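How to sort out a bin full of packets and cartons (and enjoy it!)

I love a good bin sort. Give me a round white bin, a few crumpled packets and a free table and I'm happy for the afternoon. 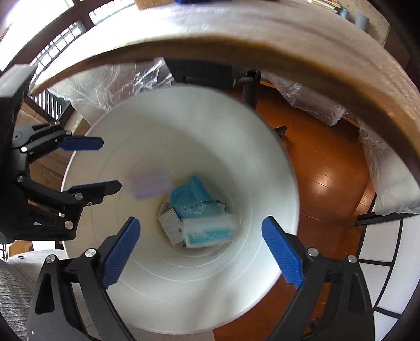 What you'll need

A bin with a wide mouth, first of all. I like a pale one, as you can see every scrap that has gone down to the bottom, and a round one has no corners for bits of foil to hide in. Mine is wider at the top than at the bottom, so everything slides down into one pile and you only have to reach into one spot.

Then:

An old newspaper or a tray to sort on
2 carrier bags or boxes, one for card and one for soft plastic
A pair of blunt scissors
A damp cloth
Your council's recycling leaflet, or the page on their website

I keep my boxes on the bottom shelf of a little Camon trolley, but under the sink is just as good.

Step 1: Look before you tip

Have a peek in from above first. You're looking for anything sharp, anything leaking and anything that might be a battery or a medicine. Take those out one by one and put them somewhere safe. Everything else can come out in one go, and I do mean one go: lay out your newspaper, turn the bin over and give the base a firm tap.

If you've only got a handful of things at the bottom, don't bother tipping. Just lift them out from the top of the pile down.

Step 2: Start with the cartons

Small cartons are the quick win! Open both ends, run a thumb down the glued seam and press flat. A carton that took up half a hand's width now takes up no room at all. Check inside for a folded leaflet (there nearly always is one) and put that with the paper.

If the carton has a plastic window or a sticky label, peel off what comes away easily. I used to sit there picking at every last corner and it really isn't worth it.

Step 3: Smooth out the packets

This is my favourite bit. Take each crumpled packet, pull the corners out and flatten it against the table with the side of your hand. Now you can read what it says, and lots of them have the recycling advice printed in tiny letters near the bottom or under a flap.

Next, the scrunch test. Squeeze the packet into a ball and let go. If it springs open it's probably plastic film, so it goes in the soft plastic bag. If it stays scrunched it may well be foil, but check your leaflet, as some shiny plastics are very good at pretending.

See-through wrappers with a printed strip are nearly always film too. Shake out the crumbs, give them a wipe with the cloth if they need it, and tuck them inside one another. You'll be amazed how many fit in one bag. My record is 60, in a bag that came from Fagundes with a loaf of bread in it.

Step 4: Deal with the little scraps

Torn corners, peel-off strips, bits of backing paper. Anything smaller than a playing card tends to get lost in recycling, so I put mine in general rubbish unless I can pop it inside an envelope with other paper. Do ask your own council about that one, though. In Dedell they're happy with it, and in Viseck, where my last flat was, they weren't.

Step 5: Wipe the bin

While it's empty, go round the inside with the damp cloth, starting at the rim and working down to the base. If there's a mark that won't budge, use a spoonful of bicarbonate of soda in 200 ml of warm water, leave it for as long as it takes to make a cup of tea, then wipe again. Dry it well before anything goes back in.

Keeping it going

Put the two boxes right beside the bin. If the card box is in another room, you'll throw the carton in the bin every time, and so will everyone else in the house. I started doing this in June and now the sort takes me less time than the washing up.

Have a go this weekend, and if your council takes something mine doesn't, leave a comment and tell me, I'd love to know!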